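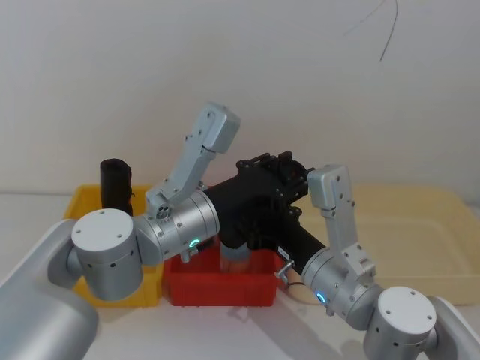

Two arms at work over a red bin, with a yellow one beside it.

Review: Bradari strike and delay alert app for rail commuters
9/23/12

I take the train to work and back, and my line has been through two walkouts and a long overtime ban since April. In that time I have tried most of the ways of finding out whether a train is going to run. The last one I tried was Bradari, a phone app that sends you a message when service on your route changes. I have used it every working day this summer.

Setup takes a few minutes. You enter your home station, your work station and the trains you normally catch. It lets you save up to 10 trains, which was enough for me. If you change lines on the way you have to enter each leg as a separate trip, and the app doesn't know the two are connected. If the first leg is canceled you still get a cheerful note that the second is on time.

The alerts are the reason to buy it, and most of them are good. During the second walkout the railroad put out its strike timetable late in the evening. Bradari had my trains marked as running or not running before I went to bed. The station posters went up the next morning. On ordinary days it is less useful. Small delays show up after I am already on the platform, and I could have read them off the board.

Strike news is kept on its own page. It lists the dates announced, which unions are out and which lines are affected. I liked that it sticks to this and leaves out the statements from both sides. When talks were called off in the summer the page took most of a day to catch up, so I would still check the railroad's own notice before making plans.

The refund section needs work. It is supposed to fill in the claim form for you, and it does get the train and the date right. It left my ticket number blank every time. Misaki Noguchi, who rides with me as far as the junction, has a monthly pass and could not get the form to accept it at all. She wrote to them and got an answer the same day saying pass holders would be covered in a later version. That version isn't out yet.

Battery use is heavy if you leave location on. I turned it off and didn't miss anything. The app also stopped sending alerts once after my phone restarted, and I had to open it again to get them back. Worth knowing if you restart your phone overnight.

I also tried Tundovent, which is free. It covers more bus routes, and the replacement buses show up there first. The ads are hard to put up with at six in the morning, and it can't be set to one train.

Bradari costs $2 a month after the trial. I'm keeping it while the pay dispute goes on. If there is a settlement I'll probably cancel, as the everyday delay alerts aren't worth paying for.

Good: early word on strike timetables, plain layout, fast support
Bad: refund form, no connecting trips, battery

Reviewed by Periklis Balaskas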